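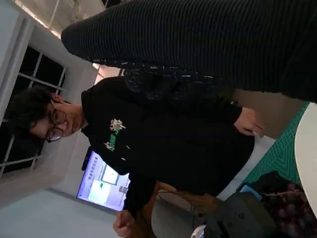
4.2 Ausrichtung der Handgelenkkamera prüfen

Die Auswertung nach dem Verfahren Trosow setzt voraus, dass die Bildachsen der Handgelenkkamera dem Greiferkoordinatensystem fest zugeordnet sind. Die Drehung wird erst beim Einlesen korrigiert, die Rohdaten bleiben unverändert. Im Rohbild liegt der Kopf der Person mit der runden Brille daher links und das Sprossenfenster ebenfalls am linken Rand; die grüne Schneidematte mit Raster erscheint rechts.

1. Kamerastrom starten und 31 Einzelbilder in den Puffer laden.
2. Im Menü »Achsen« die Option »Roh« wählen.
3. Rasterlinien der Matte als Bezugsrichtung übernehmen.
4. Belichtungszeit auf 4000 µs festsetzen, Automatik abschalten.

Hinweis: Leuchten im Sichtfeld verschieben den Weißabgleich. Abgleich nur bei fester Belichtung durchführen.

4.3 Verdeckungsmaske anlegen

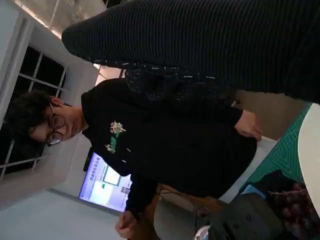 Verdeckungen werden je Episode maskiert und beim Training mit dem Gewicht null geführt. Maßgeblich ist die Fläche, die kein auswertbares Objekt enthält. Der schwarze, gerippte Stoff am oberen Bildrand gehört vollständig in die Maske, die Trauben auf der Matte und der kleine hellblaue Gegenstand daneben bleiben frei — ebenso der Greifer am unteren Rand.

1. Maske im Rohbild zeichnen, vor der Drehung.
2. Maske unter der Episodennummer speichern.
3. Prüflauf starten und das Protokoll sichern.

Achtung: Masken nicht zwischen Episoden kopieren. Im Datensatz Skancombe (973 Episoden) mussten 344 Masken neu gezeichnet werden — siehe Prüfbericht L. Dewulf, 05/07/2018.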